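3.2 Leveling and ball drift

We made 85 rolls on each of four Claso foosball tables.

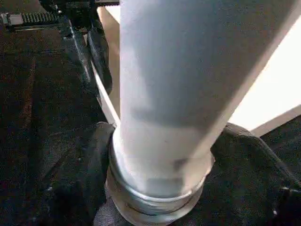

Does leveler height affect drift?
Drift grew with each turn of a single leveler.

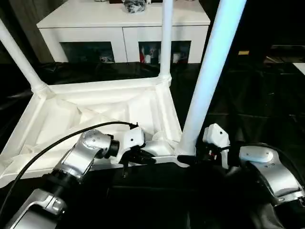

Table frames bent little under load. Plain crossbars were fitted throughout. Triangular ribs, as in the white base in Figure 1, were not tested.

Figure 1. White base with ribs and posts.

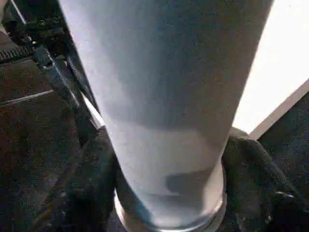 Light grey vessel, silver ring at base

All four tables stood on the same concrete floor. Seven rolls were dropped after the ball struck a rod.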